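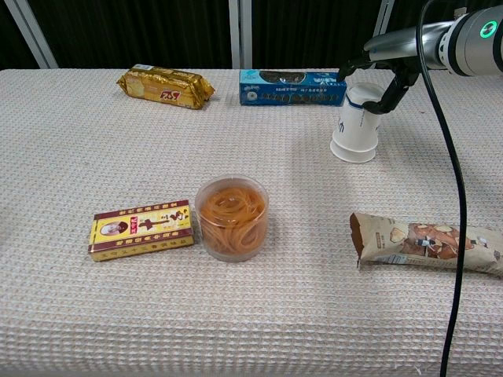 Product Galleries / Robot Arms and Grippers

Ristivach Tabletop Kit – Gallery

The Ristivach is a bench-mounted arm kit sold to labs, schools and small workshops that want to try pick-and-place work without building a full cell. Clillumitz assembles the kits and handles setup and repairs. This page goes with the August 2021 price list. Prices and order forms are on the Kits page.

The opening picture has the two-fingered gripper on an upside-down paper cup, with the rim on the tablecloth. Paper cups are a useful test item. They are light, they crush if the closing force is set too high, and the sloped side gives the fingers less to hold than a box does.

The green ring is on the wrist section, where it can be seen from the operator's side of the table. The gripper comes in black only. The arm is silver, and no other finish is planned.

Groceries and household items make up most of our standard handling set. On the table with the cup are a foil-wrapped biscuit pack, a long blue box of sandwich cookies, a small yellow box with a red border, a clear container of rubber bands and a snack bag with nuts printed on it. Boxes are the easiest items to start with. Bags take more practice – the contents shift and the grip point moves with them.

We suggest a textured cloth for first sessions. Light boxes tend to slide on bare tabletops when a finger touches them early. Any plain cloth with some weight to it will do, and a dark curtain behind the table helps if you plan to record your work.

What comes in the kit

Arm, two-fingered gripper, controller, power supply and cable set
Table clamp and mounting plate
One spare pair of finger pads
Printed setup guide, 44 pages
Itwood control software, one seat

The cloth, curtain and handling items are not included.

Ordering

The base kit is $1685 with the Itwood license. Shipping is extra and depends on where you are. Schools ordering two or more kits should write to us for a quote before paying online.

Kits can be returned within 30 days in the original carton. The gripper is covered for 2000 hours of use or one year, whichever comes first. Finger pads count as wear parts and are not covered, but replacements are kept in stock.

The longer Kravchuk cable set is on back order until December. It fits all current kits and is worth waiting for if your controller has to sit on the floor. Customers who already have one on order do not need to do anything – it will ship when stock arrives.

Related pages: Kits, Spare Parts, Software Downloads, Contact Clillumitz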